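Drosis dual-arm packing cell – periodic inspection
Date: 2018-07-30
Inspector: Gemma Bellamy
Interval: 500 operating hours

1. Emergency stop, both arms. PASS
2. Mounting bolts, arm bases. PASS
Comment: Torque marks aligned. No action.
3. Gripper fingers, wear and alignment. PASS WITH COMMENT
Comment: Coating worn through along the edges and chamfers. Scuffs on the faces are cosmetic. Re-check in 20 hours and replace the pair if either tip chips. 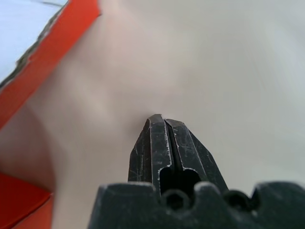 Item 3. Finger wear, wrist camera view.

4. Gripper body, cleaning. OPEN
Comment: Surfaces look dusty near the round recesses. Wipe with a dry cloth – no solvent near the wrist camera.
5. Wrist camera, lens and bracket. PASS

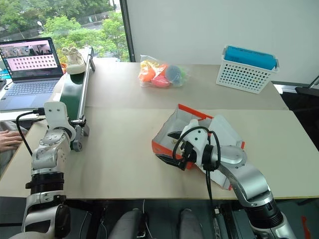
6. Cable routing, both arms. OPEN
Comment: Slack must be checked through full reach, at reduced speed. The loop on the left arm runs out toward the side of the table and needs a clip. On the right, cables coil over the gripper and hang toward the floor; shorten the run before the next box trial. Assigned to E. Hovland.

7. Conveyor, belt tracking. PASS
8. Conveyor, rail fasteners. NOT CHECKED
Comment: 2 mm key missing from the kit. Haworth to supply.

Re-inspection of items 4, 6 and 8: R. Bautista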